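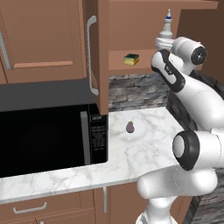
Image: Driss Tazi / Comarcombe

Comarcombe Approved Used Cars: Frequently Asked Questions

The answers on this page apply to vehicles sold under the Approved Used program at Comarcombe locations. They do not apply to vehicles sold at auction or through the trade desk. Where an answer differs from your signed purchase agreement, the agreement takes precedence.

Which vehicles are eligible for the program?

Passenger cars, wagons and light vans from Havel, Lengyel and Motar are eligible, provided that a complete service record is available and the title is clear. Vehicles that have been declared a total loss by an insurer are excluded, including those later repaired and returned to the road. Former rental vehicles may be accepted. Their history is stated on the window sheet.

What does the inspection cover?

Each vehicle is examined against a checklist of 100 items covering the engine, transmission, brakes, steering, suspension, tires, lights, bodywork and interior. A road test is included. The completed checklist is signed by the technician and a copy is given to the buyer at delivery. You may ask to read it before you place a deposit.

Are worn parts replaced before sale?

Brake pads, wiper blades, filters and tires are replaced if they fall below the program minimum. Light marks in paint and upholstery that are consistent with the age of the vehicle are not corrected. The timing belt on the Lengyel diesel wagon is replaced if the change is due within the next year of normal use.

How long is the warranty?

The standard warranty runs for 12 months from the date of delivery and covers mechanical and electrical failure. Clutch linings, brake discs, exhaust systems, trim and glass are not covered. Batteries in hybrid models remain under the manufacturer's own warranty, where one is still in force.

Can the warranty be transferred if I sell the car?

Yes, to one private buyer. The transfer form must reach the warranty office within 30 days of the sale, together with proof that servicing is up to date. Warranties cannot be transferred to a dealer.

May I have the car serviced at an independent garage?

You may. Please keep itemized invoices showing the mileage, the parts fitted and the grade of oil used. A claim may be declined if a failure results from missed servicing or from the wrong fluid. Owners of the Motar automatic should note that its transmission fluid is not interchangeable with that of the manual version.

Can I reserve a vehicle?

A vehicle can be held on payment of a refundable deposit. The hold ends at 5:00 p.m. on the third business day unless a purchase agreement has been signed. Deposits are returned to the card on which they were paid.

How is my trade-in valued?

The online figure is an estimate based on the details you enter. The final offer is made after a physical inspection and takes into account condition, mileage, number of keys and any outstanding finance. If you owe more on your current vehicle than it is worth, the balance must be settled before or at delivery.

What is the documentation fee?

A fee of $40 is charged on each sale for title and registration paperwork. State taxes and plate charges are separate and are listed line by line on the agreement.

Can I return the car?

Vehicles may be exchanged within seven days of delivery for another vehicle in the program, subject to a mileage limit stated in the agreement. The vehicle must be undamaged and free of any new finance. Special-order vans are not eligible for exchange. Our December sale is subject to the same terms.

How do I check for an open recall?

Recall status is checked on the day of delivery. Recalls announced afterward are handled by the manufacturer's dealers at no charge to the owner. Please make sure that your registered address is current.

Who should I contact with a complaint?

Please speak first with the sales manager at the location where you bought the vehicle. If the matter is not resolved, write to Hajnalka Oláh, Customer Relations. Warranty decisions may be appealed in writing to Kristóf Bíró, Warranty Office. Include your agreement number and copies of any invoices.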